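Sketov-users mailing list
Subject: Re: [sketov-users] Overhead segmentation: split masks and stale plan scene after re-detection
From: Kalliopi Kolev
To: sketov-users
Cc: Gadisa Chala, Ibsa Berhe
Date: 31 May 2021

Dear Gadisa, dear colleagues,

Thank you for the detailed report and for attaching the planner logs. I am replying on behalf of the perception and planning maintainers. The points are addressed in the order in which they were raised.

Gadisa Chala wrote:

> We have moved our tabletop cell from the Prustuneo driver to the
> Sketov stack and are seeing two problems that may or may not be
> related.
>
> First, the overhead segmenter returns more than one instance for an
> object that is resting on a plate. The plate itself is also
> sometimes returned as two regions, one on either side of the
> object. Raising the merge threshold helps with this but then
> neighbouring small items are joined into one.
>
> Second, after a re-detection the planning scene seems to keep the
> old collision bodies for a while. The planner then refuses a grasp
> that should be reachable. In our last log there were 181 rejected
> plans out of 1658 requests, and nearly all of the rejections cite
> a body that is no longer in the detection list.
>
> Is there a recommended configuration for either of these? We are
> on the current release with default parameters, apart from the
> camera extrinsics.
>
> Gadisa Chala
> Plilwood Laboratory

On the first point, the behaviour is a known limitation of the default merge step. The segmenter over-segments by design and then joins neighbouring regions using a single global threshold on colour distance and shared boundary length. A bottle lying across a plate divides the plate's visible area, and the two parts share no boundary with one another. No value of the global threshold will join them correctly, and the higher values will begin to merge small items that sit side by side, as you have found.

The layouts in our own regression set contain both cases on purpose. The red ketchup bottle is laid on the pinkish plate, and the toy strawberry and the orange slice are placed next to each other to the right of it. A configuration that passes on the plate and fails on the fruit is recorded as a failure. 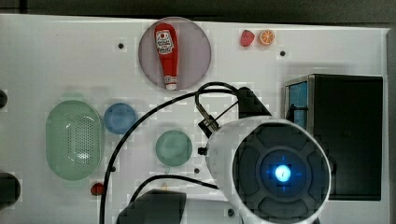

The recommended approach is to leave the merge threshold at its default and to enable the support-surface pass, which runs after merging. It fits a convex outline to each low, flat region and tests whether a second region of the same colour completes it. Where it does, the two are reported as one instance with an occluder. The relevant entries are as follows:

segmenter.merge.threshold: default
segmenter.support_pass.enabled: true
segmenter.support_pass.min_region_px: 260
segmenter.support_pass.allow_translucent: true

The last entry matters for your plates if they are at all see-through. Without it, the colour test is applied to the raw pixel values, and a translucent plate on a white board varies enough across its width to fail. Perforated items such as strainers should be checked separately. The holes can be returned as a texture boundary, and Ibsa Berhe has a patch under review which suppresses this for regular grids. It is expected to be merged before the November release.

Please also note that a round disc of a colour close to that of a neighbouring container can be offered to the support pass as a candidate. If you see a disc being absorbed in this way, kindly send the mask output as well as the log. The log alone does not record the rejected outlines.

On the second point, we consider this to be a defect in the scene synchroniser and not in your configuration. When a re-detection arrives, new bodies are inserted immediately, but the removal of old ones is deferred until the tracker has missed them for a set number of cycles. The default is 10. A planning request that is received inside that window is checked against both the old and the new bodies, and the grasp is refused if the old body overlaps the approach volume. Split masks make the matter worse, as each fragment receives its own identifier and its own removal counter. The two problems are therefore related, although either can occur without the other.

Until the fix is released, we suggest the following workaround:

scene_sync.removal_cycles: 1
scene_sync.block_planning_on_update: true

The second entry causes the planner to wait for the synchroniser to finish before it accepts a request. There is a cost in cycle time. Sites that run continuous servoing should not enable it, and should instead call the explicit flush service before each grasp request. The flush service is described in the planning chapter of the manual, under "Scene consistency".

Lowering the removal count has one side effect of which operators should be aware. When the arm passes between the camera and an object, the tracker will miss that object, and with a count of one it will be removed from the planning scene straight away. If your arm can stop in view of the overhead camera, the robot self-filter must be turned on, and the filter model must include the mounting bracket and any external cabling. A cable that is not in the model will be segmented as an object, and depending on how it hangs it may also divide other objects in two. The Sithole description package includes a simple swept-volume cable model that may be adapted for this purpose.

Fixed items in the cell, such as appliances standing on the board, should be declared as static bodies in the cell file and excluded from detection altogether. Static bodies are not subject to the removal counter. Mounting holes in the tabletop do not need to be declared, provided that the minimum region size is left at the value given above.

Bok-nam Yeo has opened a ticket for the synchroniser defect and has attached your logs to it with the host names removed. Mansa Ametepe will be reviewing the change. Other sites that have observed rejections citing absent bodies are asked to add their release number and their value of scene_sync.removal_cycles to the same ticket, and to refrain from opening a new one.

Gadisa, could you please confirm whether your extrinsics were recalibrated after the move from Prustuneo? The two drivers use opposite sign conventions for camera roll, and an error there would shift the approach volumes by enough to account for a small number of the rejections.

Yours sincerely,

Kalliopi Kolev
Release Coordination, Sketov Project

_______________________________________________
sketov-users mailing list
To unsubscribe, send a blank message with the subject "unsubscribe" to the list's request address.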